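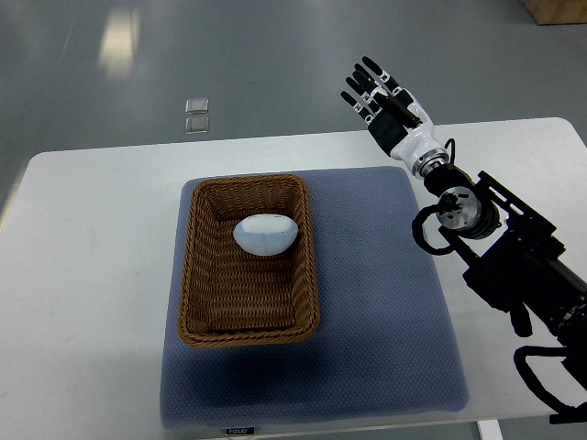

1 min read

Search stories Search Clear

The egg was in the basket for the 1,317th time, and I had grown fond of it – the soft seam over the top, the pale blue along its side. Brusteren wanted three hundred more before they would let the hand try by itself.

I'd taken the job in July, thinking it would be lonely. But you get to talking, out on the Meldale road with only a basket on a blue-gray cushion for company, and I told that hand all sorts of things while I steered it: my mother's hens, how she went in under them before light, how she never once looked down.

The black fingers stood open over the table, spread a little, the way hers did when she was about to wave.

"Gently, now," I said, as she used to say to me, and I started it down toward the wicker.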